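Notebook entry, October 1, 2021
Two-arm bench, drawer and cutlery task
Entered by Oğuzhan Sarıgül

Purpose of entry: to record the working rules agreed for the bench under the Pirihi procedure, and to note the points still open. This entry replaces the loose sheet kept at the bench. Colleagues who hold a copy of that sheet should discard it.

1. Before power is applied, the operator checks that both arms are clear of the table edge and that no cable lies across a joint. The check is initialed in the Holard log. A verbal confirmation is not accepted.

2. Speed stays at 50 percent of the task limit until the first full run of the day has been reviewed. Anyone may ask for a return to 50 percent at any time, and the request is not to be argued at the bench.

3. Hands do not enter the workspace while either arm is enabled. This applies to resetting the fork and knife in the drawer as well as to larger changes. Disable, reset, step back, enable.

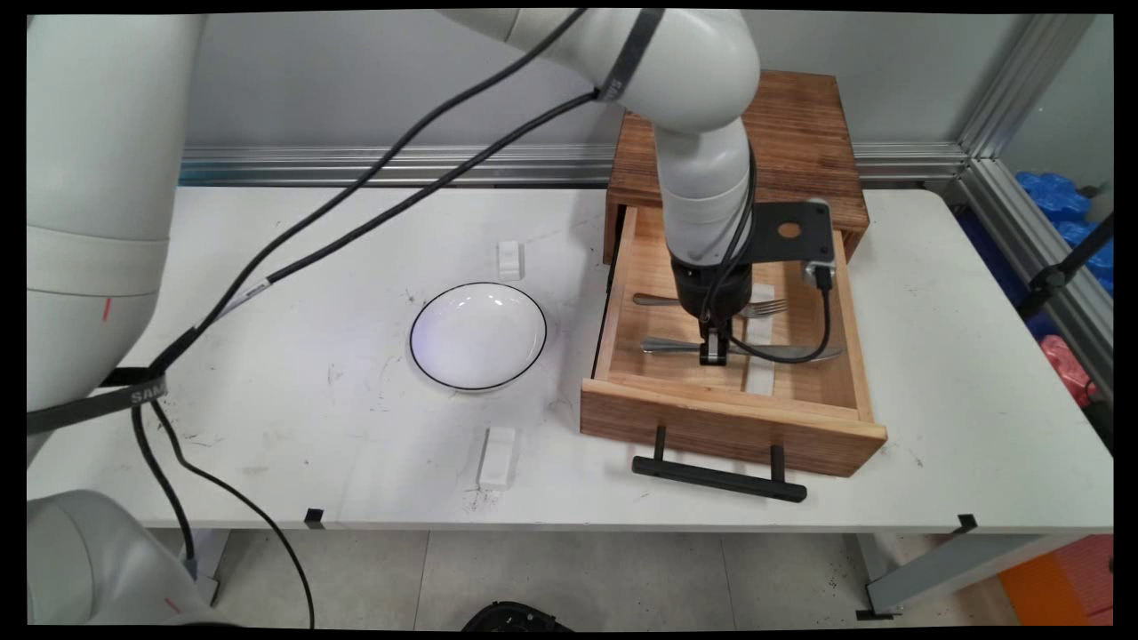 4. A cable loop at the wrist must be inspected before any work inside the drawer. If the loop can reach the drawer handle or a utensil at any point in the planned motion, the run is not started. Re-dress the cable and repeat the check at low speed.

5. Stop conditions are unchanged: contact with the drawer wall, a utensil gripped by its end, any unexpected noise from a joint. A stopped run is logged as stopped. It is not restarted under the same run number, and it is not deleted. Run 743 was overwritten in this way and the record cannot be recovered.

6. Joint inspection is due every 3000 cycles. The counter in Plollum is the reference. The handwritten tally may be kept but has no standing.

Open points: the wording of rule 4 does not say who decides when two operators disagree. I propose that the more cautious reading applies until the December review. The Lostness checklist still gives the old inspection interval and needs correcting before it is printed again. Comments on either point to be written below this entry and initialed.

O.S.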